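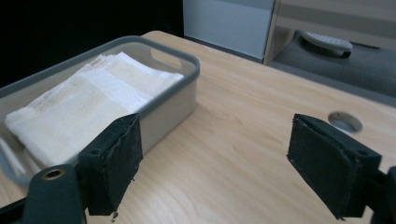

Folded white towels in a plastic basket, with the two fingers of a hand-held gripper in front.

Automation at the Araújo laundry

The Araújo laundry is a commercial laundry that washes towels and bed linen for hotels, gyms and small clinics. It has 71 employees. It is known in the trade mainly for the gradual automation of its finishing room, where clean linen is folded, stacked and packed for delivery.

Background

The laundry was started by Sebastião Peixoto and is now run by his daughter, Heloísa Peixoto. Washing and drying were mechanized early, with tunnel washers feeding a row of large dryers. Folding stayed manual for much longer. Sheets went through a flatwork ironer and then to a folding machine, but towels were folded at tables by hand, and this was the largest single labor cost in the building.

Towel folding

A towel folder made by Mollell was installed in March. An operator lays each towel on the feed belt, and the machine measures it, folds it and drops it on a stack. The laundry gives its usual output as around 4,000 towels per shift. Bath mats and hand towels with fringes are still folded by hand.

The machine does not pick towels out of a pile. Separating a single towel from a heap of others remains difficult to automate, as soft fabric has no fixed shape and edges are hard to find. Feeding is therefore still done by people.

Packing

Finished stacks are moved into baskets and checked against the customer's order. Work on automating this step is done under the name Cukex, using hand-held grippers. A worker performs the task with the gripper in place of bare hands, and the recorded movements are used to train a robot arm. The main problems have been stacks that lean when lifted and towels that catch on the rim of a basket. Order checking uses Presavby, a software package that had already been in use for delivery routes.

Effects on staff

No jobs were cut when the folder was installed, but several changed. Most of the former table folders became feed operators or moved to inspection, where towels with stains, pulled loops or worn hems are taken out. Iolanda Andrade, formerly a folder, became shift lead for the finishing room and trains new operators.

Opinions among the staff have been mixed. Workers reported less strain in the wrists and shoulders, but also said that the machine set the pace and that there was less time to talk. Feed operators now change places every 2 hours - a rule requested by Wagner Cordeiro, the staff representative, after complaints of back pain from standing in one position.

Pay was a second point of dispute. Table folders had earned a bonus for each full cart, and this ended with the new machine. An agreement dated Oct 16, 2022 replaced it with a fixed hourly supplement and gave feed operators the right to stop the belt without asking a supervisor.

Maintenance

Lint is the most common cause of stoppages. The sensors on the folder are wiped at each shift change, and the belts are inspected weekly by Neusa Fontes, the maintenance technician. Operators clear simple jams themselves after a short training course. During longer stoppages, towels are folded at the old tables, which have been kept for that purpose.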